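Buscar en el sitio Buscar Escriba y pulse Intro

Lista de revisión previa al servicio: autobuses de la línea 23, con comentarios

Por Aniela Borkowska — septiembre

Lectura: 5 minutos

La hoja se rellena en cochera antes de la primera salida y la firma quien hace la ronda, no quien conduce. Los comentarios son de la revisión del domingo, con el coche 691, y se dejan escritos porque varios puntos se repiten en los demás vehículos de la misma serie. Donde pone «conforme» no hay nada que añadir.

1. Documentación y cabina

1.1 Tarjeta de inspección a bordo y legible. Conforme.

1.2 Parte de averías del turno anterior, leído y firmado. Leído, sin firmar. Halima Obura lo firmó a las 5.40 y apuntó de nuevo el ruido de la puerta central, que ya venía en dos partes.

1.3 Asiento del conductor: bloqueo, altura y cinturón. El bloqueo longitudinal entra al segundo intento. Se puede circular, pero pasa a taller esta semana.

1.4 Espejos y cámara de marcha atrás. Espejo derecho con holgura en el brazo, apretado en el momento. Cámara conforme.

1.5 Máquina canceladora Istico: encendido, papel y hora. Iba cuatro minutos atrasada. Se corrigió a mano. Si vuelve a ocurrir hay que avisar a Yen-ting Chow, que lleva las incidencias de billetaje, y no volver a ponerla en hora sin más, porque se pierde el registro del desfase.

1.6 Rótulo exterior delantero, lateral y trasero. El trasero seguía mostrando el destino viejo. Se recargó la tabla y quedó bien.

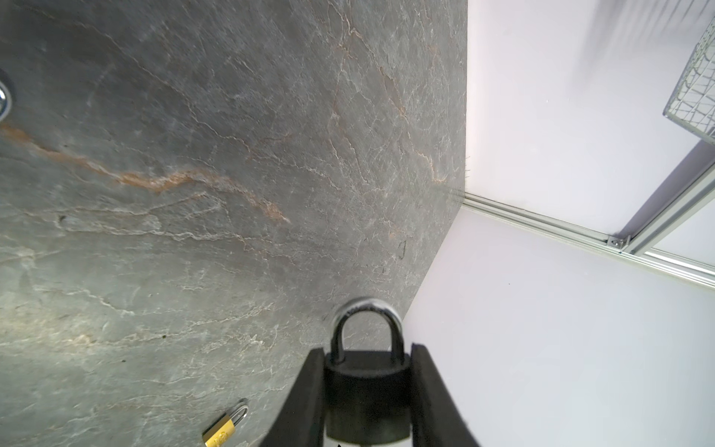

1.7 Emisora y botón de emergencia. Probados con el puesto de control, respuesta a la primera. La prueba del botón se anuncia siempre antes por la emisora.

2. Puertas y accesos

2.1 Apertura y cierre desde el puesto de conducción. La delantera, conforme. La central roza abajo al cerrar, de ahí el ruido de los partes. La guía inferior tenía gravilla metida entre el perfil y la goma. Limpia, cierra bien, aunque la goma está gastada y se ha pedido otra.

2.2 Borde sensible de las puertas. Conforme en las dos. Se comprueba con el taco de prueba, nunca con la mano.

2.3 Rampa manual: despliegue, superficie y bloqueo. La superficie antideslizante está levantada por una esquina. No impide el uso. Shuk-fan Kao la pegó provisionalmente y queda pendiente el cambio completo.

2.4 Apertura de emergencia interior y exterior. Conforme. Falta el precinto de la exterior trasera; repuesto.

2.5 Sistema de arrodillamiento. Baja despacio del lado derecho y sube normal. Anotar en el parte y repetir la prueba con el circuito de aire cargado antes de darlo por avería.

3. Sala de viajeros

3.1 Barras y asideros firmes. Una barra vertical frente a la puerta central giraba sobre sí misma. Apretada por abajo. Conviene revisar la misma barra en los demás.

3.2 Timbres de solicitud de parada. Probados todos, uno por uno. No responde el de la plaza reservada a silla de ruedas. Es un defecto que impide salir y se cambió antes del servicio.

3.3 Martillos rompecristales. Completos.

3.4 Extintor: presión, precinto y fecha. Conforme. El soporte Ditex tiene la hebilla dura y cuesta soltarlo con guantes — se engrasó.

3.5 Suelo, plataforma y tapas de registro. Una tapa levantada por el borde, atornillada. El suelo se mira en seco, porque recién fregado no se ven las juntas abiertas.

3.6 Alumbrado interior. Una luminaria parpadea al fondo. Admisible de día, no de noche.

4. Exterior y bajos

4.1 Neumáticos: presión, dibujo y flancos. Presiones conformes. Marca de bordillo en el delantero derecho, sin llegar a la lona.

4.2 Tuercas de rueda e indicadores. Dos indicadores girados en el eje trasero. Comprobado el par, correcto, e indicadores recolocados. No basta con ponerlos en su sitio: primero la llave.

4.3 Fugas bajo el vehículo. Mancha antigua de aceite en la plaza, que no es de este coche. Limpiar la plaza para que la próxima ronda no la vuelva a anotar.

4.4 Luces, intermitentes y freno. Conforme. Esta prueba se hace entre dos.

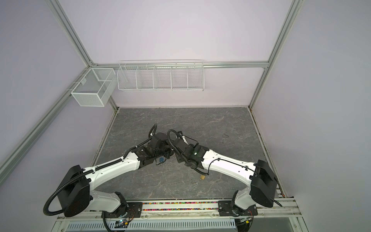
Brazos sobre la superficie gris de trabajo.

4.5 Frenos de servicio y estacionamiento. Conforme en la recta de cochera. El compresor Deltard tarda más de lo habitual en cargar desde vacío. Ming-te Shek quiere ver la válvula de descarga antes de pensar en el compresor.

4.6 Trampillas de motor y baterías. La de baterías cerraba con un solo cierre de los dos. Reparada. El lavado con la trampilla mal cerrada ya nos costó un cargador.

5. Cierre de la revisión

5.1 Kilómetros desde la última revisión de taller: 2.410.

5.2 Defectos que impiden salir: uno (3.2), corregido.

5.3 Defectos aplazados a taller: 1.3, 2.1, 2.3, 2.5, 3.6 y 4.5. La luminaria debe quedar resuelta antes del primer servicio nocturno.

5.4 Vehículo apto: sí, con las observaciones anteriores.

Notas para quien haga la próxima ronda

El orden de la hoja es el de siempre, de cabina hacia atrás y luego por fuera en el sentido de las agujas del reloj. Si se interrumpe la ronda, se retoma en el apartado que estaba abierto y se repite entero.

Las hojas viejas de Shih todavía andan por el cajón del mostrador y no llevan los puntos 2.5 ni 4.6. No usarlas. Las nuevas están en la carpeta verde, junto al cuadro de llaves.

Los repuestos pedidos se apuntan en el parte con el número de coche. La goma de la puerta central está pedida solo para el 691.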